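Small Drawers, Sorted

The desktop drawer unit is the cheapest piece of storage most households own and the one most often filled at random. Naltwood, the home-goods testing workshop in Wimthorpe, spent November on the three-drawer type, the format sold in ranges such as Grunden and Kombo. Its notes run to 34 pages. Most of them concern depth.

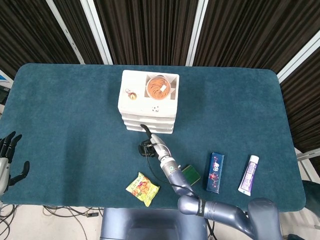 Shallow drawers sort by height before they sort by anything else. A die, a key or a roll of tape goes in; a toothpaste tube goes in only lying down, and a tall box stays out on the table. The top surface then takes the overflow – a round container of snacks in its square compartment, a trinket on a loop of string. Naltwood recommends limiting the top to 2 items in daily use.

Clear fronts change how a unit is filled. Contents can be checked without opening a drawer, so labels matter less, but mixed contents stay on view.

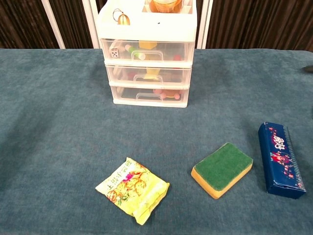

Grunden owners who wrote to the workshop disagreed on that point, one of them arguing that a clear drawer gets tidied precisely when visitors can see into it, and that an opaque one never does.

Naltwood's own preference is one category per drawer, with the heaviest items at the bottom.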